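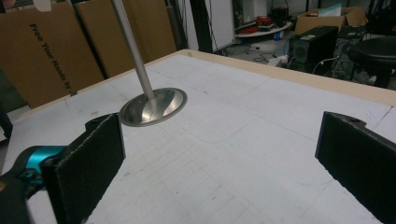 A metal stand with a round, dish-shaped base on a white tabletop.

The Case for a Heavy Base

August 15, 2021

Most of what gets written about stands is about the top. People want to know what it holds, how far it tilts, whether the clamp will take a tablet or a lamp or a sheet of music. I think the bottom deserves more attention, and I think stores and makers should be made to tell us more about it.

I have owned seven stands of one kind or another. I still have two. The others failed in the same way, by falling over, and in each case the part that held the thing was fine when I threw the stand out. One was a folding tripod from Soylu that took up more floor than my chair did. Its legs were light and spread wide, and I caught my foot on them nearly every day. The one from Jetenov had a good arm and a base no heavier than a dinner plate. With nothing on it, it stood up well. With a tablet on it, it leaned, and then one evening in May it went off the desk.

A plain round base with a single pole solves most of this. It has no feet sticking out. It can be turned without changing how much room it needs. You can push it up against the back of a table and it stays out of the way of your elbows. A shiny finish shows fingerprints, and I would be happy with a dull one, but that is a matter of taste and a cloth takes care of it.

The trouble is weight. A round base only works if it is heavy enough for the pole above it, and this is the one figure the boxes tend to leave off. The last time I shopped I looked at 17 listings. Nearly all gave the height of the pole, and most gave the color. Very few gave the weight of the base apart from the weight of the whole package, cardboard included. Filteo at least printed it on the side of the carton, in small type.

I understand why. Heavy things cost more to ship, and a buyer looking at a photo can't feel the difference. A thin base and a thick one look much the same from above. So the maker who saves on metal has the lower price and gets the sale, and the buyer learns about it later.

I have heard the argument that a light stand is easier to move from room to room. That is true, and for someone who moves a stand often it may settle the question. Mine stays on the same table for months. I paid some 30 dollars more for the heavier of the two I kept, a Jorkarlow, and I have had no reason to regret it. It does take two hands to carry up the stairs.

What I would ask for is simple. Print the weight of the base by itself. Print the heaviest load the stand will take with the pole all the way up, which is how most of us use it. Put both numbers on the front of the box next to the height. If a stand needs to be clamped down to be safe, say that too.

Until then, my advice is to go to a store that has one out of the box, put a hand near the top of the pole and give it a small push.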